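Sendenex Bin Cell Practice Kit

Rules, labels and a wall chart for two-bin picking cells

Part no. 476
In stock. Ships flat, except the binder, which has never been flat.

Overview

Every picking cell has rules. Most are stored in the head of whoever built it, and the rest are on a sticky note behind a monitor. The Practice Kit is for shops and labs that would like to get those rules onto paper before the person with the head goes on vacation.

It covers one situation: an arm, a gripper, and two open bins on a table, with a mixed bag of objects to be picked, moved, dropped and picked again. It doesn't cover palletizing, welding, or anything on wheels. We were asked to add a chapter on mobile bases and got as far as the title.

The kit was written by Veronika Vincze, who spent six years running acceptance checks on small cells, and edited by Lajos Gulyás, who took out her jokes. She put some of them back.

What's in the binder

Section A, Before Power. Mounting, clamping, cable routing, reach limits, where the stop button goes and who is allowed to put a coffee in front of it.

Section B, The Objects. Choosing, logging and retiring the things in the bin.

Section C, Running. Speed settings, hands-out rules, what to do after a fault, and a page on what not to do after a fault, which is longer.

Section D, Wear and Tear. Inspection sheets for bins, finger pads, fasteners and cables.

Section E, Handover. A one-page form for the end of a shift. It has a box marked "Anything odd?" and the box is large.
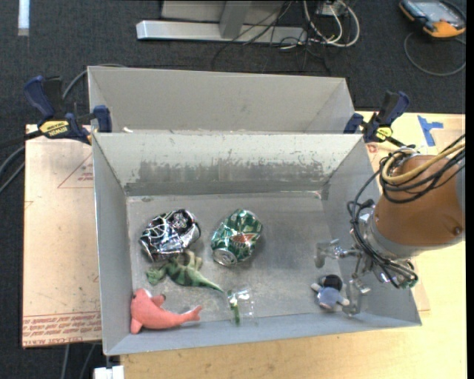

Section D gets the most mail, so a word on it. Our rule is that a bin is a consumable, like a finger pad, and should have its own sheet. People resist this because a bin looks like furniture. Then they look at the far inside wall of one that has been worked, with a wide dark band of scrapes across the middle and flecks of paint gone around it, and they come around. The sheet asks you to mark where the wear is, how wide it is, and whether it has grown since the last check. A band at one height tells you something about your approach path that the log files may have been too polite to mention.

Clamps have a sheet too. Bar clamps at both sides where the bins meet are fine by us, and the sheet accepts any brand. It wants the clamps checked for grip at the start of each shift, by hand, by a person who then writes their initials. "Looked OK from the door" was entered at one site for most of September and is now listed in the binder as a non-answer.

On objects

Section B asks for a mix. Crushed cans are good because no two dents agree. Plush toys are good because they give when squeezed and flop when lifted. Clear plastic packaging is good because it is horrible. Give each object a line in the object log, with a name a stranger would recognize. "Green dinosaur, striped" passes. "Gary" does not, however well known Gary may be on your floor.

Retire an object when it sheds, leaks or grows an edge. Don't swap in a lookalike under the old name. Lajos feels strongly about this and has given it a full page.

On cables

Tie cables so they clear the gripper through the whole range of wrist motion, and move the wrist through that range slowly before you believe it. Keep slack off the walkway. Set the handheld controller down in the same place every time, within reach of the person using it and outside the reach of the arm. Section A includes a floor outline you can tape down for this purpose. It will be ignored for a week and then defended fiercely.

How it fits with your other paperwork

The kit is shop practice. It does not replace a risk assessment, your arm maker's manual, or the safety standards that apply where you are. If our binder and your manual disagree, follow the manual and send us a note, preferably a calm one.

Specifications

Binder: 179 pages, punched, replaceable sheets
Wall chart: one, matte, two-sided (the second side is the fault procedure, so hang it where you can turn it)
Labels: 400, write-on, in one roll
Inspection sheets: master copies, may be photocopied freely within one site
Language: English
Current revision: 6, October 2024

Ordering and related items

Sold through Marchal and direct from our Boda office. Revision updates are mailed as loose sheets with a list of pages to throw out. Please throw them out.

Gurkport Label Refill, one roll
Gurkport Pad Gauge, for finger pads
Spare wall chart
Empty binder, for people who wish to write their own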